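Planning and Paying for a Robot Workcell
Handout 6 — Budgets, and what people leave out of them

Welcome back, everyone. Last time we talked about what you want the machine to do, and I know several of you went straight home and looked up the price of an arm (I did the same at your age!). This week we look at everything that comes after that price.

1. The arm is the start of the bill

Régis Marty, who kindly read through these notes, likes to split a quote into "the arm" and "the rest", and in his experience the rest is where the arguments happen. Hands, cables, controller, mounting, delivery, training days, spare parts — please give each one its own line. When you compare the Gill and Clokiter quotes in your pack, you will notice that Gill folds the hand into the price and Clokiter does not, so set them out side by side before you decide which is cheaper.

2. Set something by for wear

Coverings on fingers wear through, and cables that bend all day give up sooner than you would like. I ask for 20 per cent of the hand's price each year under this heading. Pascal Barbier thinks I am too gloomy and would put in less, and you are welcome to side with him as long as you show your working.

3. Cheap things that belong in the plan

Tables, baskets, play food, paper and marker pens cost next to nothing beside the arm, but work stops without them, and someone has to order them. Buy baskets in matching sets if you can, and a few more than you need. A sorting job can be laid out with very little: a label in marker pen, a basket behind it, and something to pick up.

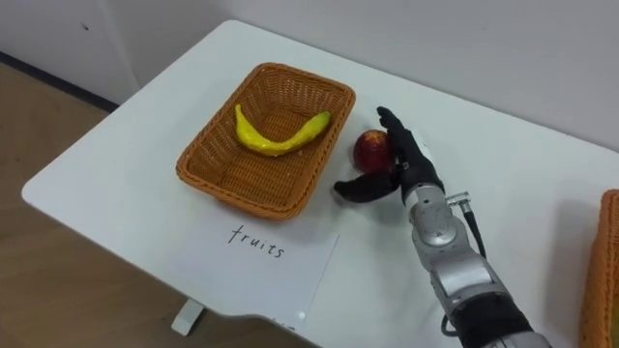
4. Time is money too

Allow 30 working days between delivery and the first useful run, and cost the staff hours for all of them. The Juvex plan in your pack allows none, and I would like you to tell me what that does to its total.

For next time: draw up a one-page budget for the Mutisport packing bench, with the spares on a separate line. Bring two copies, please, so we can swap.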